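Papier froissé – lot Bromow

Bon, si vous ouvrez ce dossier, c'est sans doute que vous voulez apprendre à une politique à manipuler du papier, et je vous souhaite bien du courage ! Le lot contient 107 épisodes à deux mains sur une table blanche : aplatir une feuille froissée, la maintenir, la rouler en boule. On garde les formulaires imprimés tels quels, déchirures comprises.

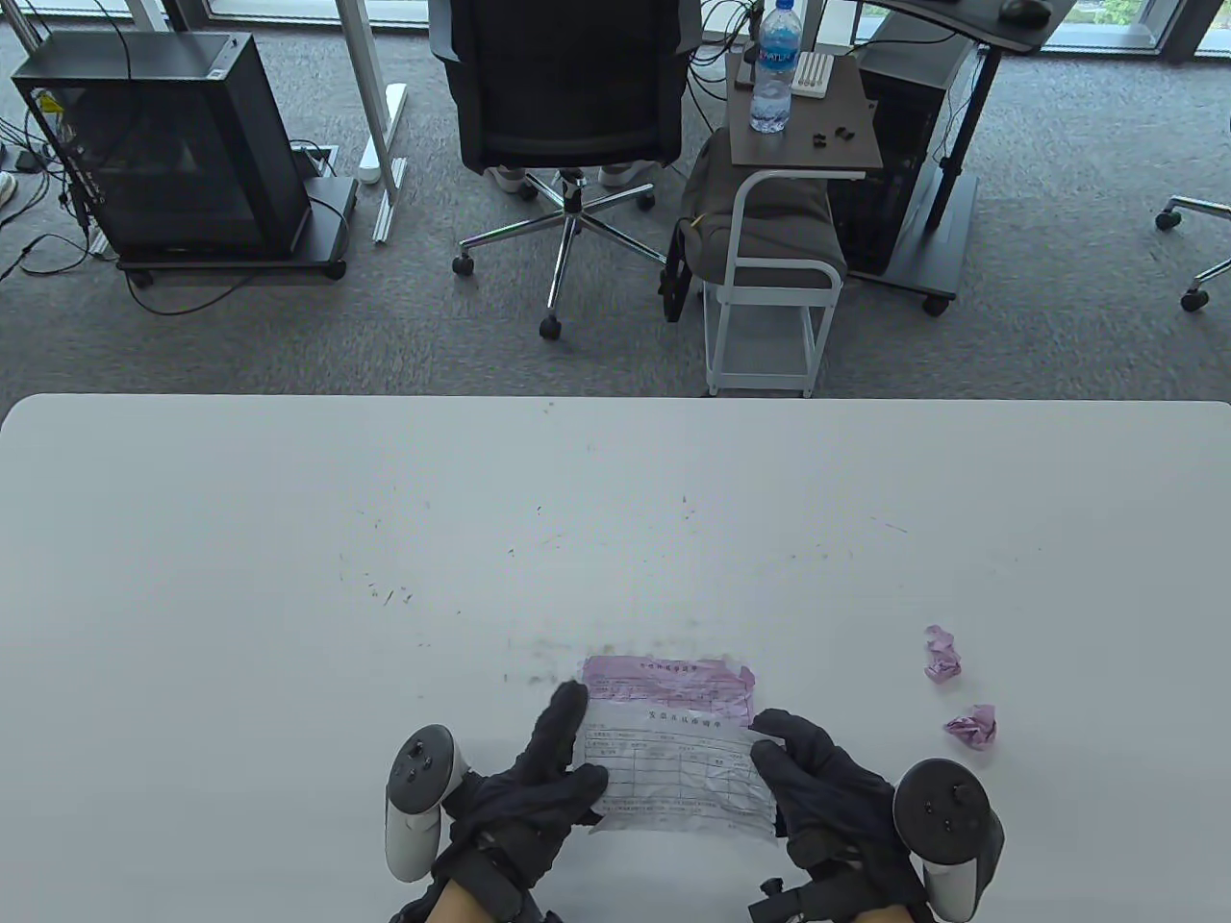

Par Vesna Trajkovski
Mis à jour le 20/11/22

Chaque épisode a son dossier, avec la vue de tête, les vues de pince et les poses des deux manettes attachées aux poignets. Tout est calé sur l'horloge de la vue de tête (l'ancien export Zaltus faisait l'inverse, pensez à relancer la conversion si vous traînez des fichiers de juillet). Les étiquettes sont dans actions.csv : aplatir, tenir, froisser, lâcher. J'ai longtemps hésité sur « tenir » et « aplatir », la frontière est floue, et Tove Lund n'annote pas tout à fait comme moi – la colonne annotateur est là pour ça.

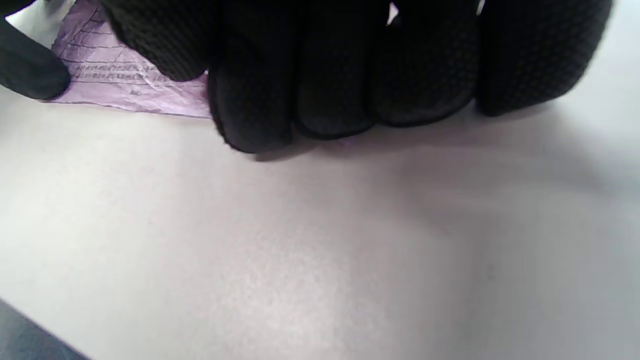 Côté vues de pince, attendez-vous à des gants noirs qui mangent une bonne partie de l'image et à des ombres molles sur la table. Je n'ai rien recadré. Si votre modèle décroche dès que le papier disparaît sous les doigts, essayez d'abord avec la vue de tête seule, chez moi ça aidait beaucoup.

Pour charger le tout, il faut Cloltari en version 2 :

cloltari load bromow --split train

Comptez environ 200 Go une fois décompressé. Le découpage se fait par feuille et pas par épisode, sinon les mêmes plis se retrouvent en train et en test (je me suis fait avoir une fois, scores magnifiques, modèle nul).

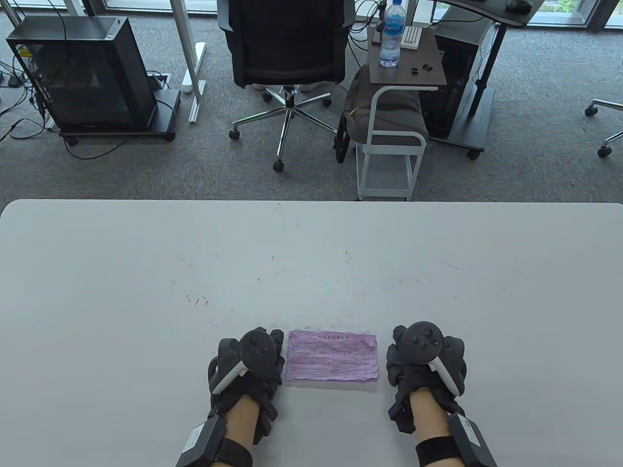
Ce qui manque encore : du papier épais, du carton, d'autres tables. Les épisodes du dossier a_revoir ont un décalage entre les deux poignets que je n'ai pas réussi à corriger, il y en a 5, ne les utilisez pas pour l'entraînement. Le texte des formulaires n'est pas transcrit et je ne compte pas le faire.

Pour signaler une étiquette bizarre, ouvrez un ticket dans le dépôt Dervishi avec le numéro d'épisode et l'instant. Tove et moi, on relit tout, parfois avec un peu de retard !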